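Grullham Wool Underlay, 72 oz

We've been selling the Grullham for two winters now and it is still the one we'd put down in our own hallway. It's a good thick wool felt, made for laying beneath carpet in older houses where the draughts come up between the boards, and it makes a lovely difference to how a room sounds as well (you'll notice it most on the stairs, if you've got children or a heavy-footed dog!).

Each roll is cut to order at our Prestley unit, so do measure twice and allow a little extra for alcoves and door bars. If you're not sure, send us a rough sketch with your sizes on it and we'll happily work it out for you.

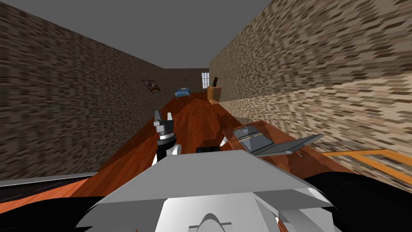
Long, narrow rooms are best done with the strips running the short way across, butted up close and taped with Ciltov seam tape. Don't overlap the joins, as they'll show through as a ridge sooner or later.

Not suitable for underfloor heating. For that, please have a look at our thinner Requena underlay instead.

Product code: 3184
Delivery: 2 to 4 working days
Page updated: 2019-01-16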